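2/12/23
Por Laurinda Veloso

A Zulu le pagaban por episodio válido, y la palabra «válido» la decidía otro. Ella movía los mandos, el brazo iba detrás con un retraso pequeño y molesto, y al terminar pisaba un pedal. Si había cogido la cosa y la había dejado donde decía la orden, el episodio subía a los servidores de Didska. Si no, también subía, con otra etiqueta.

—Los fallos también sirven —le había dicho Morais el primer día.

—¿Y se pagan?

Morais se rió como si fuera una broma. Zanele Zulu anotó en su cabeza que no se pagaban.

La sala estaba en un piso alto. Por la mañana la luz entraba de lado y las baldas se quedaban grises a la izquierda y casi blancas a la derecha, y había un rato en que costaba distinguir el fondo del borde. Ella había preguntado si no convenía poner una cortina. Le contestaron que la variación era buena. Todo lo que molestaba era bueno, según la hoja de instrucciones: el sol, la bolsa arrugada, la estantería que alguien había empujado con la cadera y nadie había vuelto a enderezar. Lo llamaban diversidad. En casa de su madre lo llamaban desorden.

El sistema se llamaba Tuleo y todavía no sabía hacer nada. Para eso estaban allí. Cuarenta y ocho episodios por turno, de sesenta segundos como mucho cada uno, hasta que Tuleo entendiera lo que era recoger un estante. Eso decían los de arriba, «entendiera», con toda tranquilidad. Zanele llevaba desde septiembre enseñándole y la única que había aprendido algo era ella: a no girar la muñeca antes de tiempo, a entrar por encima cuando la tela estaba hueca, a soltar un poco antes de lo que pedía el cuerpo.

—Orden nueva —dijo Morais desde la otra mesa—. «Pon lo amarillo en la balda de abajo.»

—¿Cuál amarillo?

—Lo amarillo.

—Hay un trapo amarillo y hay otra cosa roja y amarilla. ¿Cuál?

Morais miró la pantalla, después la hoja, después otra vez la pantalla. 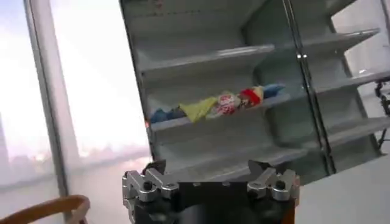

Episodio 21, antes de empezar. Orden: «Pon lo amarillo en la balda de abajo».

—El trapo —decidió—. Es más amarillo.

—Eso lo sabes tú. La orden no lo dice.

—El modelo lo sacará de los ejemplos.

—De los míos —dijo Zanele—. Si yo cojo el trapo, lo amarillo es el trapo. Si cojo lo otro, es lo otro. ¿Y la chica de la tarde?

La chica de la tarde, según se vio al abrir la carpeta, cogía siempre lo rojo y amarillo. Lo tenía más a mano. Llevaba seis turnos haciéndolo así, y a todos sus episodios les habían puesto la marca verde. A los de Zanele, con el trapo, también.

Morais se quedó un rato con la mano en la barbilla. Era un hombre amable, había que reconocérselo, y cuando no sabía una cosa se ponía más amable todavía.

—Con volumen se compensa —dijo por fin.

—¿Qué se compensa con qué?

—En general. Con suficiente volumen.

Zanele volvió a los mandos. Bajó el brazo despacio, abrió los dedos metálicos y los dejó suspendidos delante de la balda del medio. El trapo colgaba un poco por el borde. Podía cogerlo de ahí con facilidad, un pellizco y fuera, y tendría su episodio en quince segundos. Pensó en la máquina mirando aquello miles de veces, buscando la razón por la que una mano iba hacia un amarillo y otra mano iba hacia el otro. Le encontraría una razón, seguro. La hora, la luz, el ángulo. Sería una razón estupenda y completamente falsa, y Didska la enseñaría en un congreso con una gráfica que subía.

—¿Puedo escribir una nota? —preguntó.

—Hay un campo de comentarios.

—¿Lo lee alguien?

—Hay un campo —repitió Morais.

Escribió: «La orden es ambigua. He elegido el trapo porque me lo ha dicho Morais». Luego borró el nombre, por no buscarle un problema, y puso «el supervisor», que venía a ser lo mismo, en aquella sala solo había uno. El campo admitía menos letras de las que parecía y la frase se quedó en «porque me lo ha dicho el sup». La dejó así.

Pellizcó el trapo. Salió a la segunda, con un pliegue enganchado en un dedo, y lo bajó hasta la balda vacía, donde cayó de cualquier manera. Pedal. Marca verde.

El viernes vino Murner, de la central, con un abrigo caro y prisa. Se puso detrás de ella, vio tres episodios seguidos y preguntó qué porcentaje de acierto llevaban.

—Casi todo verde —dijo Morais.

—Fantástico. ¿Y usted qué tal? —le preguntó a Zanele—. ¿Nota que va aprendiendo?

Ella tardó en comprender que hablaba de la máquina.

—Todavía no la hemos encendido —dijo—. De momento el que mueve el brazo soy yo.

Murner asintió con mucho interés y apuntó algo en el teléfono. Cuando se fue, Morais leyó la orden siguiente en voz alta. «Pon lo azul con lo demás.» Zanele miró la balda, donde había un azul en cada punta, y esperó a que él levantara la vista.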